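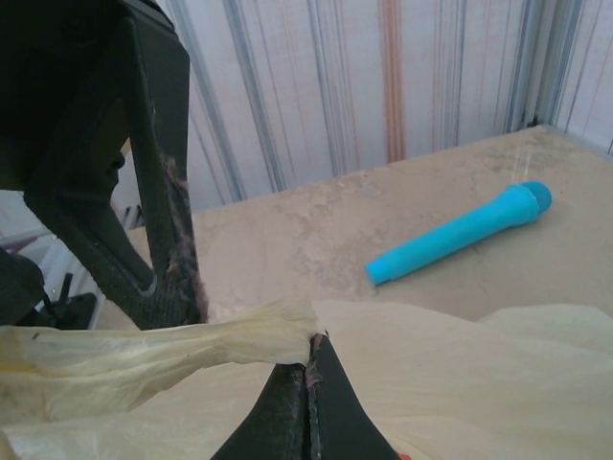 ポリ袋をつまむグリッパーの指先。奥は青いおもちゃのマイク

報道関係各位
11月

Vasmont、双腕ロボット導入の予算計画サービス「Flullemeck」を提供開始
見積書の最終ページより先にある出費を、稟議の前に並べます

ロボット導入支援のVasmont(本社:ブラリーネ、代表:リーガ・ペーテルソンス)は、卓上型の双腕ロボットを検討する企業・研究室に向け、購入から運用までの費用を一枚の計画書にまとめるサービス「Flullemeck(フルレメック)」の提供を開始します。

双腕ロボットの見積書は、たいてい美しくできています。腕が2本、グリッパーが2つ、合計金額、押印欄。届いた箱を開けてから、置く台がないことに気づきます。台を買うと囲いがなく、囲いを作ると照明が足りず、その頃には年度が変わっていて、担当者も変わっています。当社にいただく相談の多くは、この三番目か四番目の段階で届きます。

Flullemeckでは、本体価格を計画書の一行目に置きません。最初の欄は「何をつかませたいか」です。この欄に「いろいろ」とだけ書かれた申込書は、お手数ですが一度お返ししています。

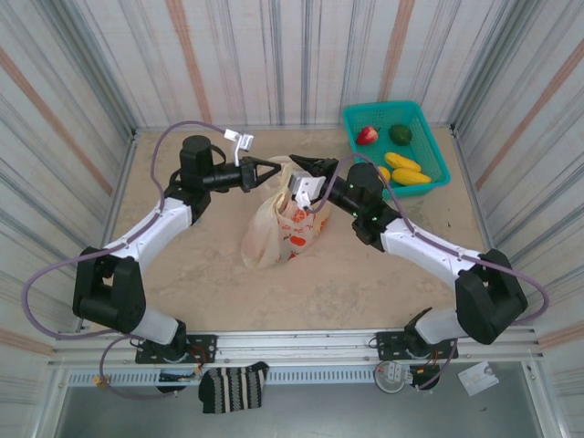

計画書の費目は8つに分かれます。本体、架台と囲い、手首カメラと固定カメラ、配線、指先などの消耗部品、対象物、人の作業時間、そして予備費です。このうち社内審査で最初に削られるのは予備費、二番目が配線です。配線を削った計画書は見た目がすっきりしますが、ケーブルのほうは計画書を読んでくれません。腕が動く範囲に余長をどう逃がすか、どこで固定するかまで図面に入れたうえで金額を出します。

対象物の費目も、よく笑われます。ポリ袋や果物かごに勘定科目が要るのか、という質問は審査の席でほぼ必ず出ます。要ります。薄い袋は扱うたびに形が変わり、しわも伸びも前回どおりには戻りません。同じ条件で試験を繰り返すなら、袋はまとめて買うことになります。当社の標準計画では、袋の購入数を1004枚としています。半端な4枚は、設計担当のライマンタス・マギが「必ず誰かが持って帰る」と主張して譲らなかった分です。

消耗部品については、指先の交換を前提にした年間予算を組みます。あわせて清掃の時間を人件費として計上します。糸くずや繊維は指先の合わせ目に入り込みやすく、取り除くのは人間の仕事です。自動化の予算書に「ピンセット」の文字が載ることに抵抗のあるお客様には、「精密清掃具」と書いた版もご用意しました。金額は同じです。 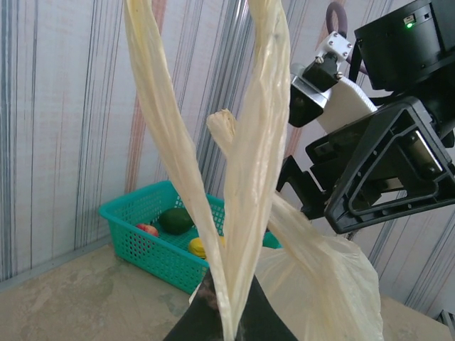
カメラについては、台数より先に見え方を決めていただきます。手首に付けたカメラは対象物に近づけますが、近づけば袋の持ち手やグリッパー自身が視界をふさぎます。固定カメラは全体を見渡せるかわりに、腕の陰は映りません。両方を買うか、片方で我慢するか。どちらを選んだ場合の費用も計画書に併記し、我慢の内容も具体的に書きます。

計画期間は5年です。期間の途中で作業内容が変わることを想定し、囲いと架台は組み替えられる構成を標準としました。「当面このまま使う」と言われた設備がそのまま使われ続けた例を、当社はまだ存じません。

代表リーガ・ペーテルソンスのコメント
「私自身、前職で腕だけを先に買いました。よく動く立派な腕でしたが、半年間、会議机の上で来客を迎えるのが主な業務でした。同じ受付係をこれ以上増やさないためのサービスです」

先行して利用した包装資材会社Huntの設備計画担当、イザベル・キャリエ氏のコメント
「総額は当初の想定より上がりました。社長は黙りましたが、追加の稟議を何度も読まされるよりはいいそうです。袋の枚数だけは、今も聞かれます」

サービス内容
・作業内容の聞き取りと対象物の選定
・架台、囲い、配線、カメラ配置の図面作成
・費目別の予算書と年度ごとの支出予定表
・審査用の想定問答(「なぜ袋に予算が要るのか」への回答を含む)

ロボット本体の販売は行いません。機種の選定には同席しますが、展示会の帰り道に口頭で約束された購入については、計画の対象外とさせていただきます。

本件に関するお問い合わせ
Vasmont 広報担当 ヴァイダ・モツクス
導入相談窓口 ポヴィラス・ラウドセップ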